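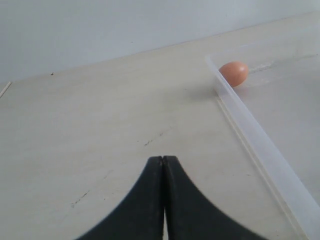 Mestari M2 with the fingers closed, from the wrist camera.

Mestari M2 two-finger gripper, black fingers
Sold by Mamar, Bimbridge
Availability: in stock, sent from our Bimbridge store
Price: on request

The Mestari M2 is an electric gripper with two fingers for small and medium robot arms. It is made for people who must handle things of uneven shape, for example fruit, eggs, small bottles or soft packs. The fingers are narrow at the tip and wide at the base, so you can go between objects which stand near to each other.

We have the M2 in our shop since April, and we have compared it on the bench with the Ngubane G, which many of our customers already own. Our findings are written further down on this page. They come from our own bench and your parts may behave differently.

Main data
Opening between fingers: 80 mm
Maximum load with grip by form: 3 kg
Drive: electric, with adjustable force and speed
Finger surface: ridges on the inner side
Camera: bracket for a small wrist camera is included, camera is sold separately
Mounting: flange plate for the arm, please tell us your arm model when you order

What we tried on the bench

Our test part is the ordinary hen's egg. It is cheap, no egg is exactly the same as the next one, and a wrong force setting shows itself at once. The task is to pick one egg from an egg tray and to lay it in an open plastic box beside. We ran this with both grippers on the same arm and with the same controller.
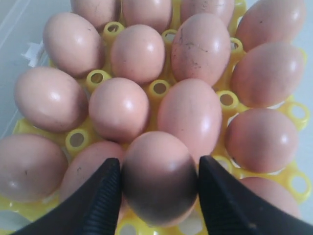 Picking from the tray: both fingers at one egg of the front row.

The difficult moment is the way down. The eggs stand close and the fingers need a free place on both sides. In the yellow tray there are empty cups here and there, and the raised rings around them take some height from you. With the M2 we could go down at most eggs without touching the neighbour. With the Ngubane G we had to turn the wrist much more often, its fingers are thicker at the tip. In the middle of a full tray both grippers have trouble, and for such work we would advise a suction cup.

The wrist camera sits near to the fingers and looks along them. This is good for the last centimetres, but please note two points. When the fingers are around the egg, they take away light from its lower half, and the camera sees this part very dark. If your software searches for the full outline of the egg, let it finish before you close the fingers. Also, the finger tips are so close to the lens that they are a little unsharp. It did not disturb our detection, but you should know it before you calibrate on the tips.

Dirty shells were no problem for the grip in our tests. For the detection they were sometimes a problem, and we had to teach the software some eggs with dark spots. 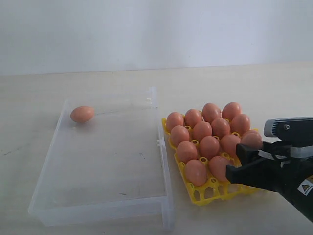

Bench with clear box, yellow tray and gripper, side camera.

For placing, we prefer a second camera which stands at the side of the table. The walls of our box are transparent, and from above the wrist it is not always easy to judge where the rim ends and the table begins — pale plastic on a pale table gives little contrast. From the side you see the height of the fingers over the rim much better. An egg also rolls when you let it go too early, so go down nearly to the floor of the box and open slowly.

M2 or Ngubane G?

Take the M2 if your parts stand close together, or if they are delicate. The force can be set in finer steps at the low end.

Take the Ngubane G if your parts are heavy and you have enough space around them. It closes faster and its housing is smaller. We also found its cable easier to guide. The cable of the M2 must be fixed well to the arm, otherwise it can catch when the wrist turns.

Care of the fingers

The upper sides of the fingers get grey and shiny places with use. This is only optical. Look at the ridges on the inner side after every 2,000 grips and clean them with a soft brush and warm water. Please do not use solvent. Spare fingers are sold in pairs, do not mix an old finger with a new one.

Trial

You can borrow an M2 for 7 days from Mamar, together with the camera bracket and the flange plate. Bring your own parts to Bimbridge if you want to see them gripped first. The bench is free most mornings, but write to us before you come.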